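Notebook: Astus hand-held gripper kit, review for purchase
2020-06-05

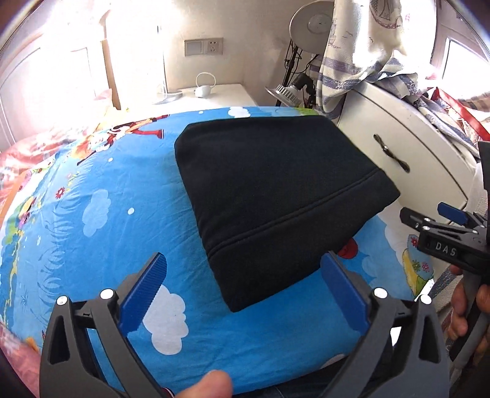
Does the kit need a robot on site to collect folding data?
The kit works without one. The operator holds a gripper in each hand, does the task as normal, and the camera on each tool records the view over its fingers. A robot only comes in later, when the policy is tested.

Task for the day: fold dark fleece, leave it flat on the bed, release, withdraw both tools. Fleece was picked as the awkward case. The Danport demo used cotton tea towels throughout, and those tell us very little about thick hems or anything with a hood or sleeves.

Kit as supplied for the trial: two grippers, two cameras, charger, spare pads, calibration board, one printed sheet of instructions. The sheet covers pairing and charging. It says nothing on pad wear or on what to do if one side drops out during a take. Sent a query to Astus, no reply at time of writing.

Settings
Frame rate 60 on both sides. Tried 30 first to save card space and dropped it; the finger closing is over in very few frames at that rate and the contact point is hard to label. Exposure locked after the first take. With auto exposure left on, the black cloth pushed everything else towards white whenever it filled the view, and the window made it hunt when the left tool swung round. Locked exposure loses some detail in the folds but the edges hold. Lamp off or lamp on made less difference than expected.

Tracking
The tools locate themselves from the camera view plus the motion sensor. A printed bedsheet suits this well, plenty of corners and strong colour. A plain sheet should be tried before we commit, as our own folding bench is a flat grey and the customer sites are mostly white. Two takes lost tracking, both when the tool was brought close over the fleece so that black cloth covered most of the view. Recovery took place once the tool was lifted. The software marks the gap in the log but does not sound or flash anything, so the operator carries on through a take that is already spoiled. Want a buzzer or at least a light.

Gripping
Pads have a ridged diamond pattern. Good on fleece, better than the smooth ones on our old Ekpo pair. One layer picks up cleanly if the fingers go in at a shallow angle. Coming down steeply tends to take two layers, and then the fold drags. Release is the weaker part: pile catches on the ridges and the last corner lifts with the finger. Opening fully and drawing back along the cloth cures it most of the time. Written into the operator notes as the standard way of letting go, so that the data is consistent.

Finger opening is enough for a folded fleece at the hem. It is not enough for the whole bundle pinched through its thickness. Moving the finished bundle is therefore a two-handed scoop, one tool each side, which is slower and needs both tracks good at the same moment. If bundle transfer stays in the customer specification we need the wide fingers. Listed as an option, no price given.

Time and comfort
Collected 190 takes, including the spoiled ones. Wrist gets tired before the hand does. The weight sits forward of the grip and the trigger spring is stiffer on the right tool than the left. Checked for dirt in the linkage, found none. Swapped hands for a run and the stiffness went with the tool, so it is the tool. Screws at the finger joints checked with a driver at the end, none had moved.

Battery lasted about 8 takes past the low warning, then the left side shut down without closing its file. That file would not open. The desktop software has a repair function, which gave back the video but not the motion data, so the take is of no use for training. Rule for now: change over at the first warning.

Files and export
Card transfer is slow but steady. Export to the Onutberg format worked at the second attempt; the first stopped on a folder name with a space in it. Left and right streams line up to within a frame on the takes I checked by eye, using the moment the two fingertips touch. Have not checked drift over a long take. The licence text lets us keep raw recordings on our own disk, which was the sticking point with the service offer in January.

Service offer against kit
Astus will also collect the data for us at their premises in Danport and charge by the accepted take. Quality would probably be more even than ours. Against it, we would get their beds and their garments, and a change to the task goes through a change request. For folding work, where we alter the task most weeks, the kit looks the better buy. For a fixed task at volume I would look at the service again.

Open points
Plain sheet test, same garment, same settings.
Dark garment on dark surface, expect tracking trouble.
Right trigger spring: return the tool or accept.
Price and lead time for wide fingers.
Pad life. Left pad has picked up lint along the ridges, brushed out with a dry toothbrush. No visible wear.
Ask whether the low battery warning threshold can be raised in software.
Hooded garments: decide whether the hood is folded in first or last and keep to it. Takes so far are mixed and will need sorting before anyone trains on them.

Raw data is on the lab disk under the trial folder, spoiled takes kept separate. Kit goes back in its case with both batteries on charge.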